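Boxing up the cord drawer

I put off my cord drawer until September, and then it took one cup of coffee! Clear a table first and put one gadget on it at a time.
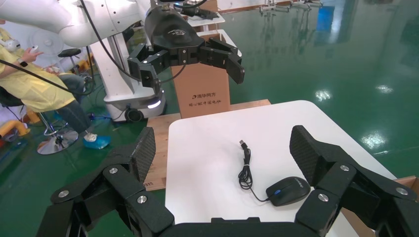

Undo the tangle

Start from the plug end and shake gently, don't yank. A wired mouse is the worst for this (mine ties itself up overnight, I swear). Once it's free, make loops as wide as your hand.

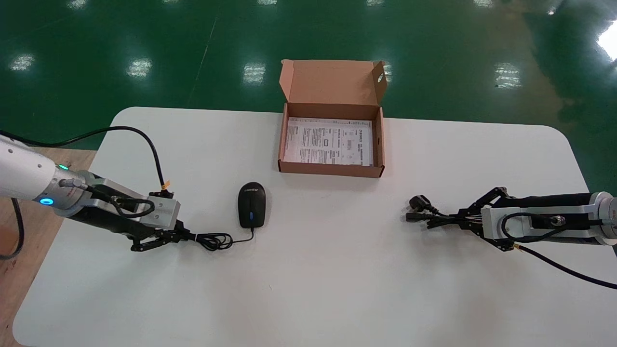
and stop before the last 6 inches, so you've got a tail to tuck through. Any small mailer box with a hinged lid will do. Leaflet goes flat on the bottom, cords on top.
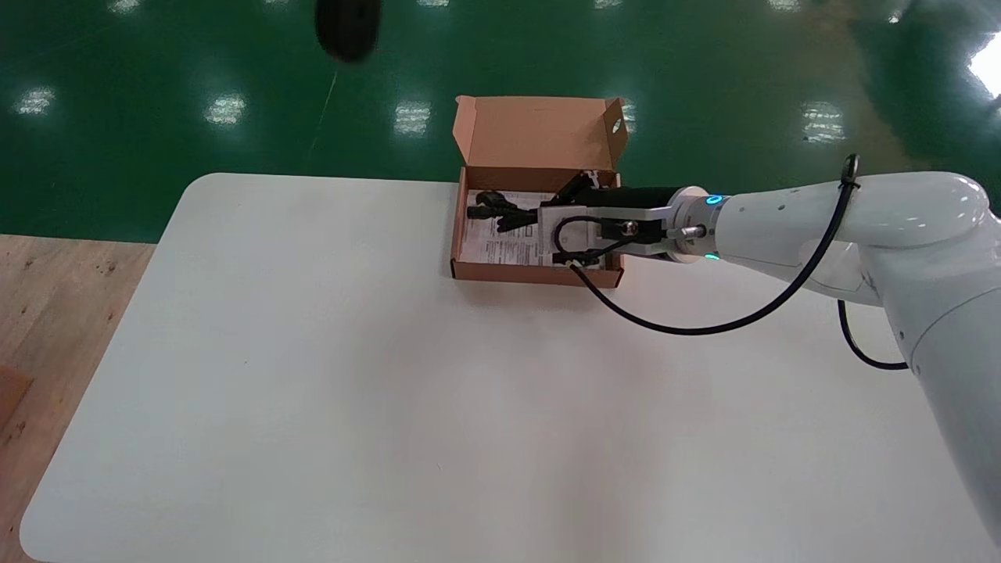
Leaflet underneath, black cords on the left.

Don't cram it. If the lid pops up, take one thing out and loop it again, looser.

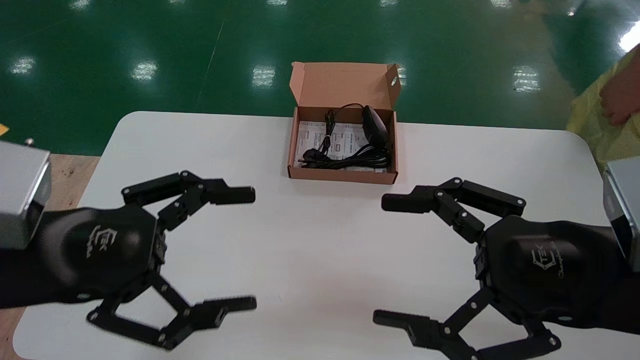
Indrek Koppel
Home tips writer, Isdale

Write what's inside on the end of the box, the side you'll see on the shelf. Pencil is fine!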